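Cenddale e-learning, module 2 assessment

tamara_b
Anyone done the Cenddale dispensing course? Failed the module 2 quiz on 68, pass mark is 90 now?? Was told 7 days before I can resit.

ebbe.aberg
90 yes, changed in May. Wait is 2 days though, not 7. Check your dashbord.

hollville_tech
No, 7 if your employer enrolled you. Mine did.

ebbe.aberg
Mine too and I got 2. Depends on the branch maybe.
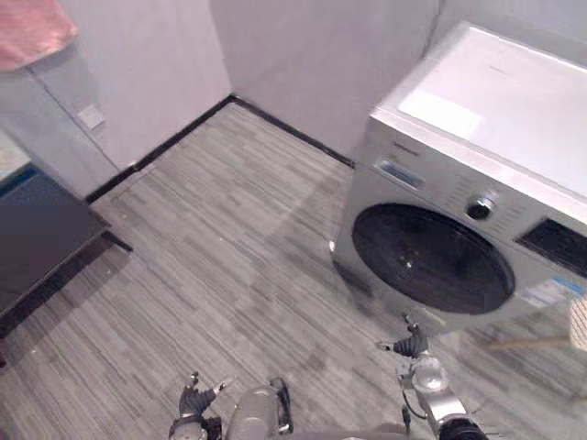
Re: Cenddale e-learning, module 2 assessment

tamara_b
Stisthorpe branch here. Dashboard says Sunday so hollville is right. Annoying. Do the questions change?

hollville_tech
Some do. Reread the labelling unit, teh calculations are easy enough.

ebbe.aberg
Disagree, calculations got me.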